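From Page to Panel: Adapting the Novel Vodwood
Student project report, Comics and Graphic Narrative

1. Purpose
The project examined how a long prose novel can be turned into a short comic. The class worked from Vodwood, a family story set in the river town of Lurka, and prepared a script and 37 finished pages. Nguyen-Tran, a small publisher, gave permission for classroom use of the text.

2. Method
The opening chapter was read twice and divided into beats. Spoken lines were kept where possible, while the narrator's comments were cut to captions of two sentences or fewer. The chapter contains 2,232 words; the script was limited to 100 captions and balloons in total.

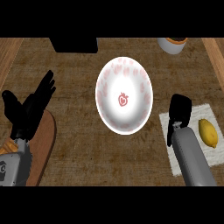 Figure 1. White bowl with strawberry decoration on a wooden tabletop, computer rendering.

3. Results
Readers in the test group followed the plot without difficulty. The weather passages proved harder. In the novel they mark the passing of time, and our first version lost this effect — several readers believed that the whole chapter took place in one afternoon. Two silent pages were added in May to correct the problem.

4. Further work
The lettering needs to be larger for screen reading. A second chapter, the journey to Vusach, has been scripted but not drawn. The page layouts are stored with the department and may be consulted on request.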